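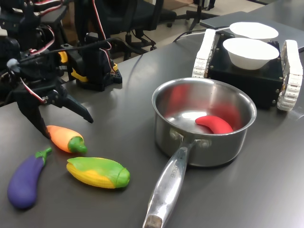

Pocket money, round two

Well, I asked last month how you all handle pocket money and my inbox hasn't recovered! Thank you. I read every one of them, mostly at 6 in the morning with a cup of tea going cold beside me.

Quick recap for anyone new. We'd been paying our two for jobs (bins, dishwasher, the dreaded bathroom) and it had turned into a daily negotiation. My youngest wanted to know what she'd get for putting on her own shoes. So in January we split it up. Everyone does a few jobs for nothing, as part of living in the house, and the pocket money arrives regardless.

Kirsten Thygesen wrote to say her family has done it that way for years, and the hard bit is keeping your mouth shut about what they spend it on. She's right. Mine blew the lot on stickers the first week and I had to go and stand in the laundry.

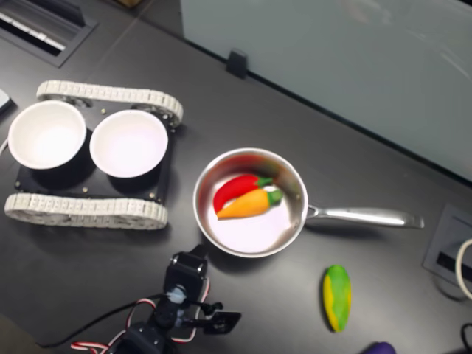

Eyvindur Kragh is in the other camp. He pays per job, with a price list on the fridge, and reckons his boys have learnt more about work from that than from anything he's ever said to them. Fair enough -- they're teenagers, and I can see it suiting older kids better than my six-year-old.

A few of you asked about jars versus an account. We're still on jars. I like that they can see the coins going down, and so far nobody has raided anyone else's (touch wood). Lakshmi Kandasamy moved her daughter to a debit card at the start of high school and says the first month was a disaster and the second was fine. She let the balance hit zero and didn't top it up, even with a birthday party coming. I'm not sure I'd have held out!

What I'd love to hear about next is grandparents. Mine get $20 slipped into their hands every time they visit their nan, and it makes the weekly amount look pretty sad. Do you say something? Do you make them save half? Hit reply and tell me. I'll put the best ones in next month, first names only if you'd prefer.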